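Questions about the Mikthorpe manuscript
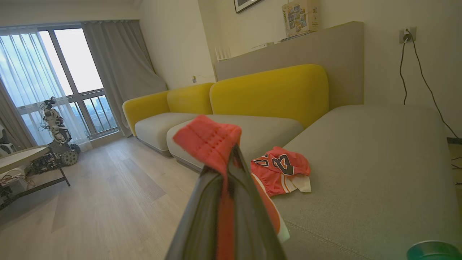
Uvton, May

Is the book really a lost novel?
"Lost" is the publisher's word. The typescript sat in a catalogued box at the Mikthorpe library, with a label and a shelf number, and anyone who filled in a request slip could have read it. Unread would be fairer.

Who wrote it?
The title page says Coughlan and gives no first name. Flaladmont Press says this is the same Coughlan who wrote the two harbour novels. I think that is likely, but the evidence offered so far is a surname and a fondness for semicolons.

Why wasn't it published at the time?
The introduction says it was too daring. I've read it twice and can't find the daring part. There is one unhappy marriage, a long quarrel over a will and a curate who drinks. Plenty of novels with worse behaviour in them were in the shops by then. The one surviving letter from a publisher complains that the middle is slow, and it is.

Has the text been changed?
Yes, and more than the jacket lets on. The typescript has 845 pages and the printed book is a good deal shorter. The editors list 23 cuts in the appendix. Compare chapter 5 with the library copy, though, and you'll find a whole conversation on the ferry that has gone without being listed. I have written to the press and had a polite reply that didn't answer the question.

What about the ending?
There are two. In one the sister sells the house, in the other she stays. The press printed the sale and put the other in a footnote, saying the author "clearly preferred" the first. The pencil note they rely on reads "this one?" with the question mark.

Is the limited edition worth having?
It runs to 2,501 copies, which is a generous idea of limited. You get a cloth cover and a ribbon. The text is the same, down to the misprint in the dedication.

Should I start with this one?
No. Start with the first harbour novel, which is shorter and better and easy to find second-hand. If you like it, borrow this.

Can I see the typescript?
Yes, in the Mikthorpe reading room, by appointment. Bring a pencil, as pens aren't allowed. Ask for both boxes, because the second ending is filed separately and the desk won't fetch it unless you do.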